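The counter that is allowed to stay bare

When Nazanin Jafarzadeh moved into her flat at Gullell, the kitchen had one long shelf, one window and a worktop so dark that she wiped it four times a day. She lived with it for two winters. In November she changed it, and since then she has become a little strict about what may stand on it.

"In my grandmother's house everything was outside," she told me. "The tea, the sugar, the jars, the medicine. It was beautiful, but you made dinner on your knees." She laughed at this and poured me tea.

The new stone is grey and speckled. She found it at Pistard, a yard which sells the ends of larger orders, and she paid 400 for the piece and nearly the same again for the cutting. The sample had the number 2803 written on the back in pencil, and she still keeps it in a drawer, in case a corner breaks one day and must be matched. She had wanted white. The man at the yard put a few crumbs of bread on the white piece and a few on the grey one, and asked her to step back. On the grey she could not find them.

I must say that this is also the weak side of such a surface. Crumbs which you cannot see are still crumbs, and she now wipes by hand, with the palm first and the cloth after. For lemon and vinegar she is careful and puts a board under them.

Her rule for the rest is simple. A thing stays out if it was used that same day. The kettle stays. The toaster went to the cupboard in the first week and the knife block was given to a cousin. Cups made of wood may stay also, as she does not like to close them behind a door before they have dried well inside. She rinses them with warm water, turns them over on a cloth for the night and rubs a drop of oil on the outside when the colour becomes dull. Her straws she buys from a small shop called Nikzad, together with the thin brush for cleaning them.

A cup of wood, a pink straw, and the stone from near.
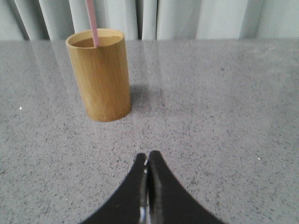
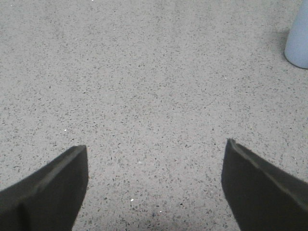
Can a wooden cup be used for hot tea?

It depends on how the cup was finished. If the maker says that the finish is safe for hot drinks, tea is fine, but do not leave it standing inside for hours. If you do not know the finish, keep the cup for water and cold drinks.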